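Ponico Early Learning Center
Playroom and Common Area Inspection Checklist, March
Inspected by: Renata Fuentealba
Reviewed by: Pascual Saavedra
Area covered: 605 square feet, Rooms A and B

1. Exits and Walkways
Exit doors open fully from inside: Pass
Walkways clear of mats and bags: Pass
Exit sign lighting: Fail
Comment: The sign over the Room B door did not stay lit when the test button was held. Work order 348 has been submitted. Room B may remain in use during daylight hours only until the repair is signed off.

2. Electrical
Outlet covers in place: Pass
Cords out of reach of children: Corrected on site
Comment: The cord of the Vesto air cleaner was hanging behind the reading bench. Staff secured it during the inspection.

3. Storage and Shelving
Tall units anchored to wall: Pass
Heavy items on lowest shelf: Fail
Comment: Boxed floor puzzles were stored above adult shoulder height. Relocate within 8 days and notify the front office.

4. Tables and Play Items
Table corners rounded: Pass
Table legs stable under hand pressure: Pass
Play food free of cracks and loose parts: Pass
Baskets free of broken strands: Pass
Comment: Woven baskets are to be checked by hand along the rim each month. Play food is returned to a basket after cleaning. 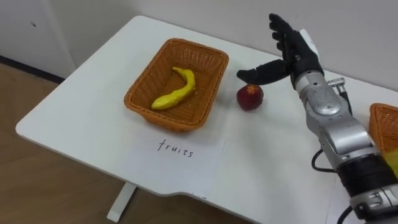

5. Cleaning Supplies
Cabinet locked: Pass
Labels readable: Fail
Comment: One spray bottle had a worn label. It was removed from service.

Follow-up inspection required: Yes, items 1 and 3
Return completed form to the front office by 4:00 p.m.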